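Workshop notebook, October

Bench 2, kettle on at ten past eight

Right, the Bradlow van is back in. It's the long one with the high roof, and the complaint is the same as last time: the roof bars whistle. Marcela had it down in the book as "howls like a dog above fifty", which I thought was her being dramatic until I took it up the bypass with the radio off. She was being kind, if anything. It starts as a thin whistle, goes away for a bit, then comes back an octave lower and sits there right behind your left ear.

First job was getting the bars off and having a proper look at the feet. They're Trakthorpe bars, the older sort with the slot along the top and the rubber strip that pushes in. Front bar's strip had shrunk, leaving a good finger's width of open slot at each end. Middle one looked all right. Rear one had no strip at all, and the customer says it came like that (maybe it did, it was second-hand when he bought it). 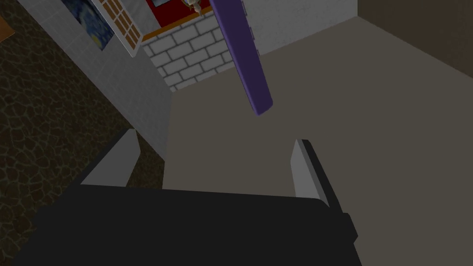

So I had two things to chase, and I made myself do them one at a time this go, having made a mess of the last one by changing everything at once and never knowing what cured it. Taped over the open slot on the front bar only, put all three back up, drove the same stretch. The thin whistle had gone completely! The low one was still there, and possibly a touch louder, though I wouldn't swear to that with the wind having got up.

Then taped the rear bar and went out again. No change worth writing down. I really had been sure it would be the rear.

Lunch. Lourenço turned up with the Setthorpe order and stood looking up at the van with a sandwich in his hand, and asked whether the end caps were meant to rattle. They weren't rattling that I could hear, but he reached up and gave the nearside front one a flick and it span round like a bottle top. The little locating peg had snapped off inside. With the cap loose the bar is just a long tube with a hole in the end, and we all know what happens when you blow across one of those. Pulled the other five caps to check. Two more had cracked pegs, both nearside. My guess is somebody's been lifting ladders on from that side and resting them on the ends.

Pushed all 6 back on with a smear of sealant as a temporary fix, and drove it again at half past three. Silent. Well, as silent as a van with an empty steel bulkhead ever gets. 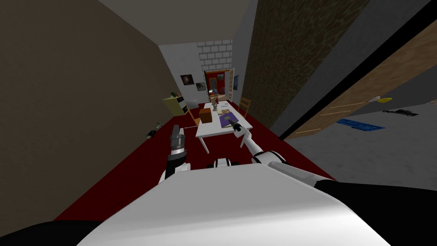 White arms, dark grippers, purple book.

Proper caps are on order from Carrasco, who say they've got the older pattern in stock, but they said that about the tie-down rings in the summer and we know how that went. If they send the newer ones, do NOT try to file them down to fit. I did that on the green pickup and they worked loose inside a month. Better to leave the sealed ones in place and send the new ones back.

While the bars were off I cleaned up the fixing points. Worst was the second one back on the offside, where the blanking plug had been levered out with something sharp and the paint was chipped down to metal in a little crescent. Bit of rust starting, only surface. Rubbed it back, primer, two thin coats of the touch-up, and left it under the lamp while I got on with the feet. It isn't a lovely colour match (the roof has faded and the pen hasn't) but you'd need a stepladder to see it and it'll keep the wet out.

The foot pads want replacing too, I think. They've gone hard and shiny and they've taken the shape of the grit that's been trapped under them. I've put them back for now with a new foam layer, but that's a stopgap. Marcela reckons there's a full set in the grey drawers, under the awning brackets. I had a rummage and found 22 assorted bolts, a pad that fits nothing we've ever sold, and my good tape measure, so the afternoon wasn't wasted.

One thing I'd like to remember for the next whistler. Tape is cheap and quick, and you can do a bar in a couple of minutes without taking it off. Start at the front, drive it, move back one, drive it again. Write down which noise you're listening for before you set off. I had two different noises on this van and kept muddling them up in my head until I started humming them into my phone, which got me a look at the traffic lights.

Also, check the caps with your fingers and don't just look at them. All three of the bad ones looked perfectly fine from the ground, and from the ladder as well. It was only when you turned them that you could tell.

Torque on the feet: set to what it says on the sheet inside the cupboard door. The sheet is getting hard to read, so could somebody with decent handwriting do a new one please. I retightened the lot after the last drive and three of them took a bit more, all on the front bar. I've asked the customer to bring it back after some 500 miles for another nip up, and he said he'd be past this way anyway.
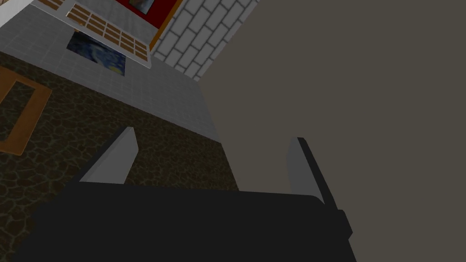 Still to do

Chase Carrasco for the end caps, and ask them to read the number off the bag before they post anything.

Rubber strip for the front and rear bars. We've got a roll left over from the estate car but I haven't measured the slot against it yet. If it's too fat it'll only pop out in the cold.

Second coat of looking in the grey drawers for the pads. Marcela, if you know exactly where they are, please just put them on my bench.

Ring Bradlow about the ladder business. I want to ask him nicely which side he loads from, and suggest the roller for the back bar if he's up for it. Lourenço says there's one at Setthorpe that would go straight on, used but straight, and he can bring it on his next run.

Van is parked by the side door with the keys on the second hook. Bars are on and safe to drive, no load on them until the new caps are fitted.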